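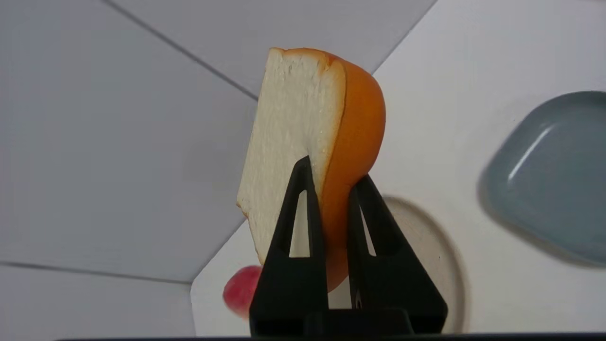

Home Courses Handouts Lab booking Contact

Filed under: Teaching / Robotics / Safe working

Week 2 handout: house rules for the tabletop arm
Posted 5/8/26

OK, so you've all read the Zundby cell manual by now (or you've told me you have, and I'm choosing to believe you). It's good on fences and emergency stops, and it says next to nothing about the stuff that goes wrong every afternoon. I've been keeping my own list since February, and this is the current version.

First, grip force. Start low and come up. I like to begin on the soft things, because a piece of bread will show you a bad setting long before a plate does. If you're gripping two things at once, write that down as a two-object grasp. Don't log it under whichever one you were aiming for! I had to throw out 57 runs from the Satico set over exactly this, and I'm still a bit sore about it.

Second, cables. Before you press start, move the wrist slowly through its whole range and watch the slack. A loop that looks fine at rest can snag at full reach. If you have to re-tie anything, power down first, and yes, that includes "just one tie."

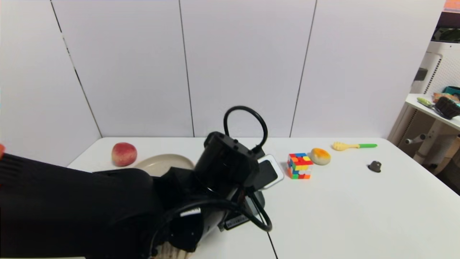 Third, the table. Props go along the back edge by the wall when they aren't in play, and the middle stays clear for the arm to work in. Seams between table sections count as obstacles in your risk sheet, even the thin ones. Phones get their own line on the sheet too: glass can crack, and a battery is a battery. No phone goes in the gripper at a force you haven't already tried on something cheaper.

Fourth, people. Hands stay off the table while the arm is live. One person holds the stop button and does nothing else, so no typing, no coffee, no filming for the group chat.

The risk sheet is the Jistgate form, page 2. Fill in the whole thing, please. "Same as last time" is not an entry. Ask me if the payload box confuses you, it confused me for a year.

For next week read the Sadeghi notes on stopping distance and bring one question about them.

Comments (3)

gridlock77: Does the stop button rule apply when we're only replaying a saved path?

Reply from the author: Yes! Replays are when people stop looking.

late_bus: page 2 of the form prints blank for me, anyone else?

mkt2000: Same, the copy in the lab booking folder works though.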